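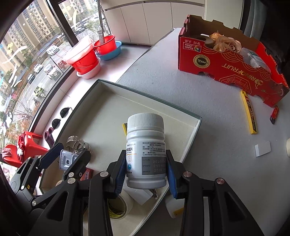

Do the ribbed pads hold a smooth round bottle better than the flat ones?

On the ribbed set so far, far fewer twists. The flat pads grip hard enough but the bottle turns when the wrist rolls. Ribs seem to stop that, at least on plastic.

**January, pad swap, hand-held pair**

Started after lunch, meant to be a quick one. Ribbed blue pads from Priltulis against the old flat Getix ones. Same gripper bodies, same linkage, only the pads changed. 40 lifts per set, bottle stood upright in the box lid, lift, roll the wrist, put down.

- flat: 19 twists, 2 drops
- ribbed: 2 twists, no drops

Drops on the flat set both came late on, pads might of picked up dust. Should have wiped between runs. Didn't. Wipe next time and redo the last part before anyone quotes the 19.

Cap end still a pain. If the fingers close too high they ride on the ridges and the whole thing tips. Closing on the body below the neck is fine. Put a note in the operator sheet: go low, square up, then squeeze.

Small clear case with the left gripper: ribs leave less flat contact on it, felt a bit skatey. Only tried a handful, no numbers worth keeping. Toprak softer pads may suit that better, still in their bag.

Trigger force, read off the spring scale at full close: 490 g on the right hand. Left not measured, scale battery went. Need that before comparing the two sides at all.

Other bits

- pivot pins on the right one want a drop of oil, slight click on opening
- masking tape roll next, pinch by the wall and then from inside the core
- label end of bottle should face the same way each lift, I was sloppy abuot this in the flat run
- Gomham controller log saved under the wrong pad name, renamed it, check the copy on the shared drive too

Leaving ribbed on both for now. Flat ones are in the drawer with the spare screws.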